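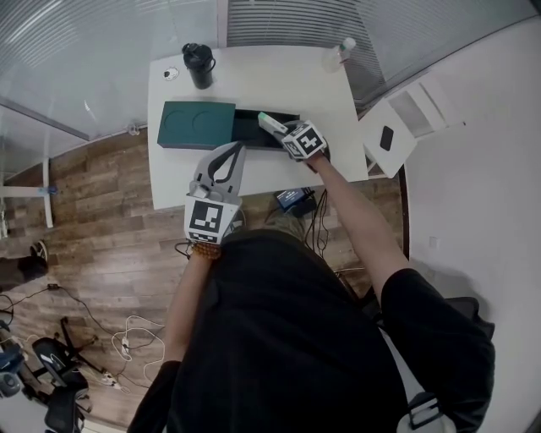
7 Feb 2023
Maluta packing room, notebook entry. Present: Erlinda Pascual, Felicidad Dela Peña.

Work continued on the Tudero presentation box, the two-part version with teal lid and black tray. The purpose of the session was to settle the packing order before the Malabanan order of 200 is started.

Small items are to go into the tray first, one at a time, with the lid kept to the left of it. Ms. Dela Peña prefers the lid at the back – we tried both, and the left position was retained. Mean time per box over 13 boxes was 56 seconds. The slowest took up to 4 seconds longer at the final check.

Two lids from the Hakach delivery closed tightly at one corner. They have been set aside with a note and should not be packed. Ms. Pascual will write to the supplier and request replacements.

Drinks are to be kept at the far edge of the table, well away from open trays. The written packing sheet still shows the old order and must be corrected before the next session.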